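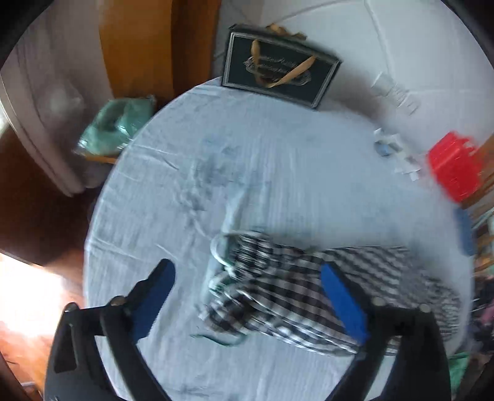

Getting marks out of tablecloths and keeping table linen in good order

Reading time: 4 minutes

By Sofia Mitsotakis-Vlachou
Friday, August 28, 2020

Most tablecloths get thrown out for stains that would have come out in the first wash if they had been treated properly. Once a greasy mark has been through a hot dryer it is much harder to shift, so check the cloth in daylight before you dry it. If you can still see the mark, wash it again.

Before you start

Shake the crumbs off outside. Look for a care label along the hem. If there isn't one, assume the cloth is cotton that can shrink and wash it cool the first time. Test any stain remover on the underside of a corner and leave it for 20 minutes. Coloured cloths need this more than white ones.

Grease and butter

Scrape off what you can with the back of a knife. Rub in a little dishwashing liquid with your fingers, working from the outside of the mark towards the centre, and leave it while you have a cup of tea. Rinse with warm water. Old grease marks on cotton may need two or three goes. Bicarb sprinkled on a fresh spill will soak up a fair bit before you get to the detergent - brush it off before you add any water.

Tea, coffee and red wine

Blot, don't rub. Rinse from the back of the fabric under the cold tap. For tea and coffee, soak in cold water with an oxygen-based soaker, following the amount on the packet. Wine is the same, only sooner. I don't bother with salt. It holds some of the liquid but it can also set the colour, and then you have salt all through the laundry.

Candle wax

Let it go hard. An ice cube in a freezer bag speeds this up. Crack off the lumps, then put brown paper over and under the spot and press with a warm iron, moving to clean paper as the wax comes through. Treat whatever is left as grease.

Tomato and curry

Cold rinse, dishwashing liquid, then hang the cloth in full sun while it is still damp. Turmeric fades in sunlight better than it does in any product I have bought. It may take a couple of days. Coloured cloths will fade too if you leave them out that long.

Washing

Wash tablecloths on their own or with tea towels. Don't pack the machine. A cloth that can't move comes out with the grey smudges still in it and creases that take twice as long to iron. Checks and stripes with a dark dye should go through separately until the rinse water runs clear.

Skip fabric softener on napkins and tea towels. It leaves a coating and they stop absorbing.

Drying and ironing

Peg a tablecloth by the hem, folded over the line by a hand's width, so there are no peg marks in the middle. Bring it in slightly damp and iron it then. For a round cloth, start at the centre and turn it as you go, letting the ironed part hang over a clean chair. Pale cottons can go shiny on the right side, so do those face down.

Storing

Roll large cloths around a cardboard tube if you have the cupboard space. Otherwise fold them loosely and change the fold each time you put them away - a cloth left in the same creases for years will wear through along them. Don't starch anything you are storing. Starch yellows, and silverfish eat it.

Related tips
Cleaning a scorched iron
How to mend a pulled hem by hand
Getting the smell out of tea towels
What to keep in a laundry cupboard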